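*Staff profile, published 2020-05-15*

Ettore Cirillo has managed the translation desk at Clallovine for 15 years. The desk prepares public notices, health leaflets and tenancy guides in the languages spoken across the municipality. In that time its output has grown to roughly 600 documents a year.

Mr. Cirillo came to the work through printing. "I was setting type for a community newspaper, and the Italian pages kept arriving with errors," he said. "I began correcting them without being asked. The editor noticed after a few months and put me on the payroll for it."

He describes plain language as the centre of his practice. A notice that is hard to read in English, he said, will be harder to read in any other language. Translators at the desk are therefore permitted to return a text to the originating department before work begins. "We send back more than people expect. The departments did not enjoy it at first — some still don't."

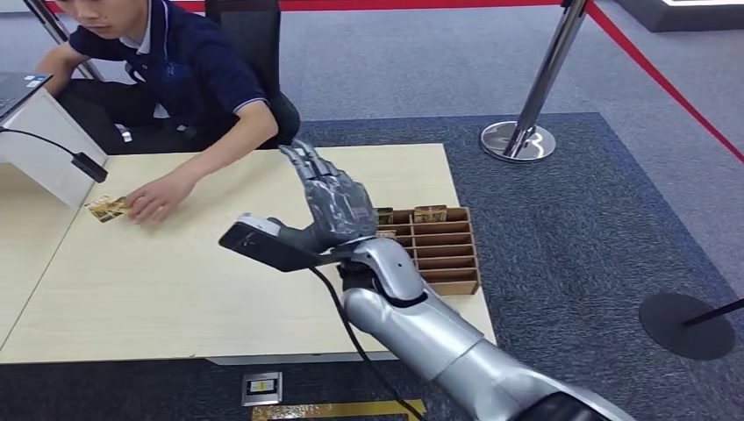
Each translation is read by two people, one of whom has not seen the English version. The second reader marks any sentence that must be read twice. Mr. Cirillo favours this method over software checks, although the desk uses a shared glossary called Iter to keep the names of programs and offices consistent. The glossary is reviewed every September.

Asked about the most difficult assignment of recent years, he named a guide to winter parking rules. It ran to 45 pages in its first draft. "There were exceptions to the exceptions. We asked the roads department to explain it to us aloud, and we wrote down what they said. That became the guide."

Training remains a concern. The desk takes two interns each year, and Mr. Cirillo would like to see that number rise. He asks new interns to translate a bus timetable notice on their first morning and keeps the results on file, so that they may compare them with later work.

He has no plans to retire. "My daughter asks me at every holiday," he said. "I tell her the glossary is only finished up to the letter R."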